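I've wanted to talk to Svenja Trummer ever since the first photos of the Brutum phone turned up online, so when she said she had half an hour to spare I dropped everything and rang her. She runs design at Potstead, and she was in a very good mood for someone whose big launch had just been spoiled!

"I was eating toast," she told me. "My sister sent me the picture and wrote, is this yours? It was."

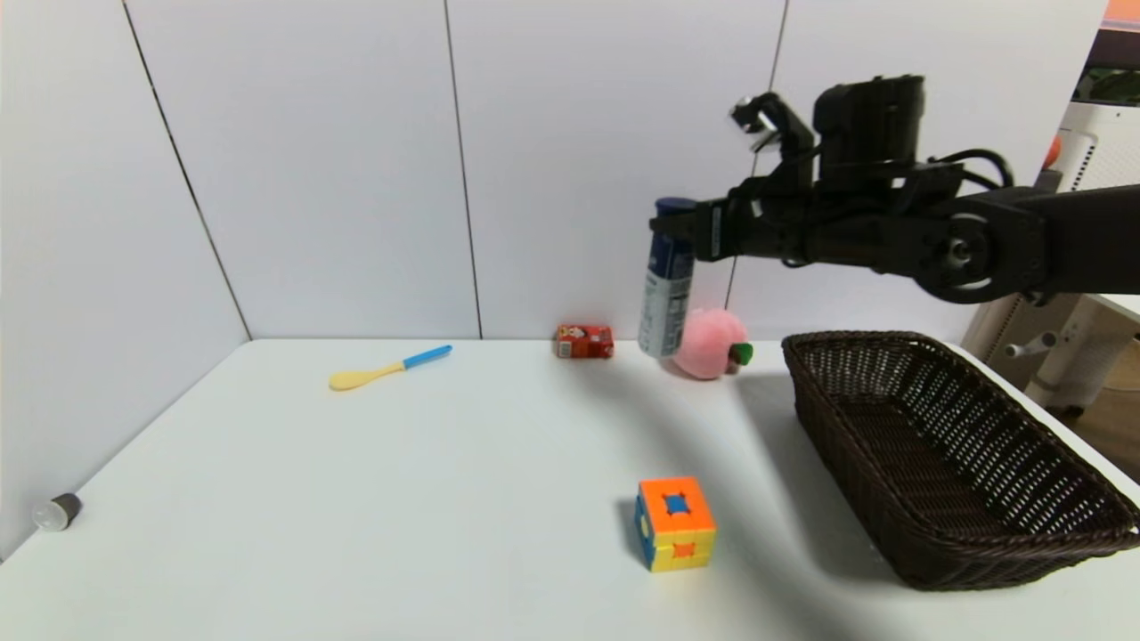

I asked whether she'd been cross. A bit, she said, mostly on behalf of Séverine Royer, who spent 16 months on the hinge and wanted to show it off herself. "She'd written a whole talk. She still gave it, mind you, and it ran 13 minutes over."

The phone goes on sale at £297 – a good bit less than I'd guessed back in September – and I had to ask what got left out. Wireless charging, mainly. "We argued over that for weeks," Svenja said. "I lost."

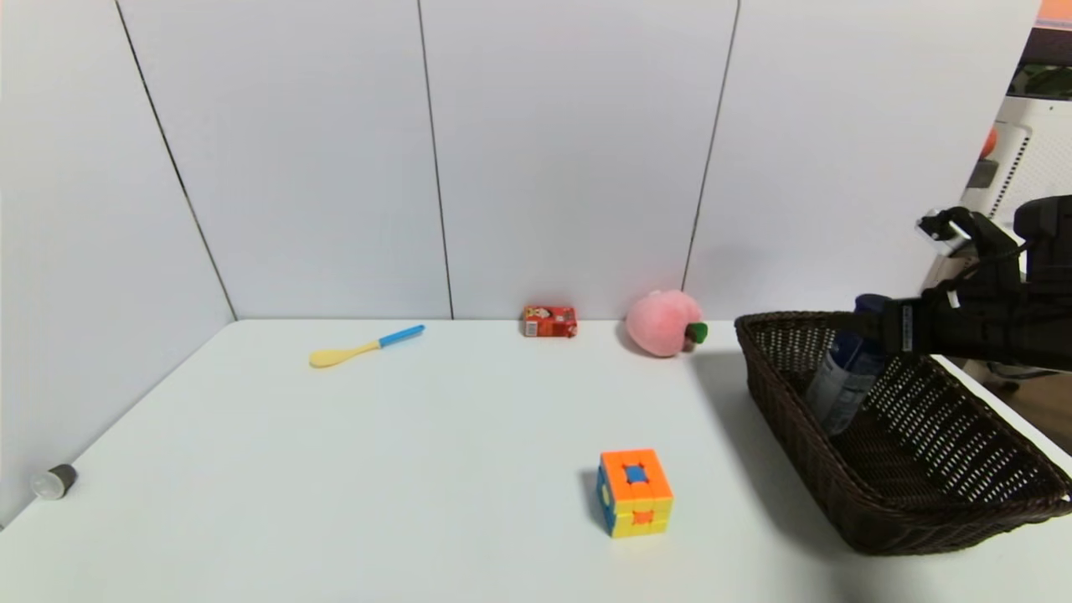
She was happier talking about the battery, which comes from Trandier and gets to 70 per cent over a lunch break (her lunch breaks, she admitted, are long). And the rumoured smaller model, the one everybody's calling the Taheri? She laughed for quite a while.

"You'll have to ask me again next year," she said, and then she had to go, as her own phone was about to die.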